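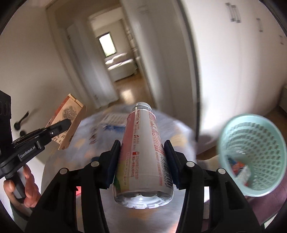
Figure 2. Clear plastic bottle with printed wrap label, cap off.

4.2 Do drinks breaks turn matches?

Coaches like to say that a drinks break changed a game. Television commentators say it more often, usually after a goal. The claim has now made its way into the research literature, where Jakubowski and Geum treat the break as "an unofficial timeout" that favors the trailing team. We think the evidence is thinner than this phrase suggests, and in this section we try to show why.

Their argument rests on a simple comparison. In the 15 minutes after a break, the team that had been second best before it took a larger share of the shots. The gain was clear in their sample and the authors read it as the effect of coaching: players come to the sideline, the coach moves someone, and the match tips the other way. Marwat makes the same case from interviews with coaches, nearly all of whom said that they used the pause to give instructions. We have no reason to doubt that they did. Whether the instructions did anything is a separate matter, and the interviews can't settle it.

The first problem is regression to the mean. A team that has been badly outplayed for half an hour will, on average, be outplayed by less in the next stretch, with or without a break. Picking out the weaker team at the moment of the whistle and then noting that it improved is close to a guarantee of a positive result. Jakubowski and Geum mention this in a footnote and set it aside on the grounds that the improvement was "too sudden" to be chance. They do not say how sudden chance is allowed to be.

To get some idea, we took 925 league matches from the Sarpong archive. Of these, 160 had a drinks break in the first half. For each one we looked for matches with no break in which the balance of shots and the score at the same point were as similar as we could find, and we marked a false break there at the same minute. We then ran the original comparison on both sets. The weaker team improved after the real breaks. It also improved after the false ones, and by almost as much. What remained was small, and its sign depended on whether blocked shots were counted. We would not want to build a theory of coaching on it.

The second problem is the heat. Breaks are not handed out at random. They are called on hot days, and on hot days teams that press hard early tend to slow down. If the stronger side did most of the running before the break, it may well fade after it for reasons that have little to do with what was said on the sideline. Chaudhry and Ban tried to deal with this by adding temperature at kickoff to their model, and the break effect shrank by more than half. They still describe it as "robust." We would have chosen a weaker word. Kickoff temperature is also a poor stand-in for what players feel on the field, particularly in grounds like Zullwood, where one side of the field is in shade through most of the afternoon and the other is not.

Third, the break itself is loosely measured. The archive records the minute in which play stopped and nothing about what happened next. Some breaks are long enough for a full team talk. In others, half the players never reach the coach, and a goalkeeper takes a drink next to the post and walks back to the line. Treating all of these as the same event would be fair enough if the claim were about rest. It is a strange choice when the claim is about tactics. We asked for the Fomitz tracking files in order to separate long breaks from short ones, but they cover only some of the clubs, and the coverage favors the richer ones.

One match comes up again and again in this debate, Pestham's comeback from two goals down, in which all three of their goals followed the break. It is cited by Marwat and by Chaudhry and Ban, and it opens the paper by Jakubowski and Geum. It was a good comeback. Pestham also brought on a second striker at halftime, and their opponents lost a center back to injury soon after. A single match with three plausible causes tells us very little, and we suspect its main use has been to make the statistics that follow it easier to believe.

None of this shows that drinks breaks have no effect on play. Our matched set is small, the false breaks are only as good as the matching, and shots are a crude measure of who is on top. A modest coaching effect could be hiding in the data, and a larger one might exist for the long breaks that we could not pick out. A fair test would need breaks assigned in advance, at fixed minutes, whatever the state of the game. Youth competitions might agree to that. We return to the question of sample size in Section 5, where the 700 matches without a recorded stoppage of any kind are used as a baseline.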